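Chapter 6
Showing the Robot: Teaching by Hand and by Remote

Senga Purves and Hsin-yi Hsieh

Before you start. You should have read Chapter 2 (joints and limits) and know what a joint angle log looks like. If not, go back. This chapter goes fast.

Two ways to show a robot a job. One, grab the arm and push it through the motion yourself — kinesthetic teaching, or "hand guiding" in older manuals. Two, stay off the arm and drive it from somewhere else, with gloves, a headset, a second pair of arms. That's teleoperation. Both give you the same thing in the end: a recording of what the joints did, plus what the cameras saw while they did it. One recording is one demonstration, or "demo."

Our running task is toast. Two arms, one toaster, bread. Easy for a person, and there is plenty in it to get wrong: a soft object, a narrow slot, a lever. 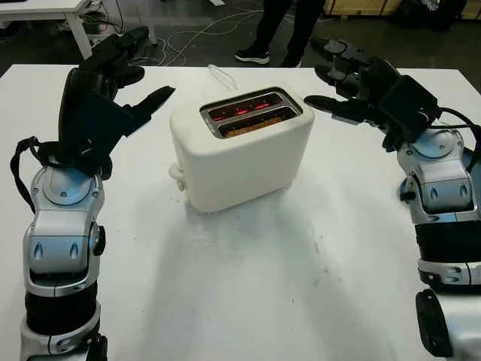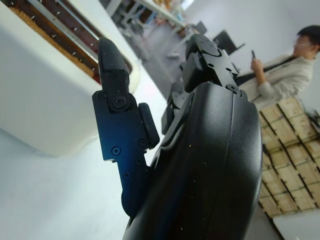
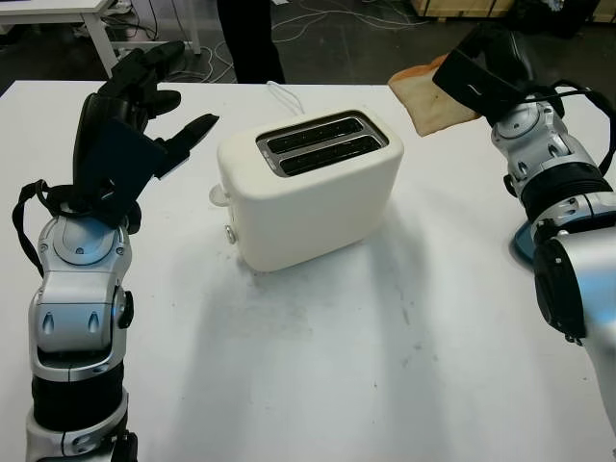
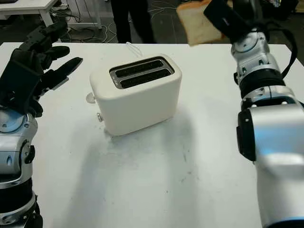
Figure 6.1. The toast task. Head views, except the second, which is from the wrist.

So which method? Hand guiding is cheap and you feel the contact. But your own arms get in front of the cameras, and guiding two arms at once plus the fingers is more then most people can manage. Remote control keeps the view clear. You pay for it in lag and in lost touch. Our Brevbridge set has 301 demos, all by remote, and the first 33 were thrown out — operator still learning, grips all over the place. Expect that. Budget for it.

Key terms: demonstration, hand guiding, teleoperation, lag, operator drift, retargetting.

6.1 What gets recorded

Start with time. Every stream has its own clock, and the clocks dont agree. Arm joints, finger joints, each camera. Line them up before you do anything else with the data.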